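Speaker notes: Open day at the Brundton site
Talk for the Nestach members' evening, 21/10/2021

Slide 1. Opening

Thank people for coming. Say that this is a report on a visit and that I don't work in robotics. I went as a guest and took notes.

Ask who has been to an open day like this before. Wait for hands. If it's most of the room, skip the first half of slide 3.

Slide 2. Where we went

Vellel runs the Brundton site. They open it to visitors twice a year, and the next one is in December. We got there by bus. It is a long walk from the stop, so wear decent shoes.

The sign-in sheet had 193 names on it when I left. The room holds far fewer than that, so they took us through in groups of 7. Each group got a talk, a demonstration, and time for questions.

Slide 3. The talk before the demonstration

Keep this short. Main points from their side:

Two-armed robots are being taught household jobs like opening, closing, and putting away.
A person does the job through the robot many times over, and the software learns from those runs.
They call the whole project Butt. Let people laugh, then move on.
Butt had 1349 saved runs on the day we visited. They said about 295 of those were drawer jobs.

Somebody will ask what a saved run is. It is one try at one job, start to finish, with the video and the arm positions kept together.

Slide 4. The drawer job

Read the job out as it was given to us: take hold of the handle, pull the drawer, let go, push it shut. Then ask the room which part they think is hardest. Most of our group said pulling. The staff said it was letting go cleanly, and that the box can shift on the table if the fingers catch.

Point to the long black handle on the upper drawer and the pointed fingers coming in on both sides. The lower drawer has only the cutout in its top edge, which is a different job. Leave this up while people look.

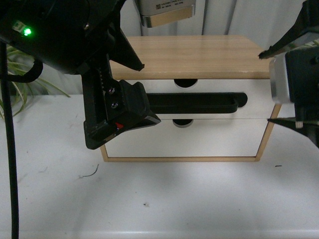

Slide 5. What visitors asked

Does it know the box is wood? No. It was told nothing about material.

Could it do a kitchen drawer at home? Not yet. Height and weight both matter, and they have mostly worked at table level.

What happens if a hand gets in the way? There is a stop button and a staff member stays next to it. Visitors stand behind a line.

How long before you can buy one? They would not give a year. Don't guess at one if asked.

Slide 6. Practical points for the next visit

Book early through the Vellel front desk. Bags go in the lockers. The talk is hard to hear from the back, so sit near the front if you can. Tea is extra.

Pass the sign-up sheet around now and take questions while it moves.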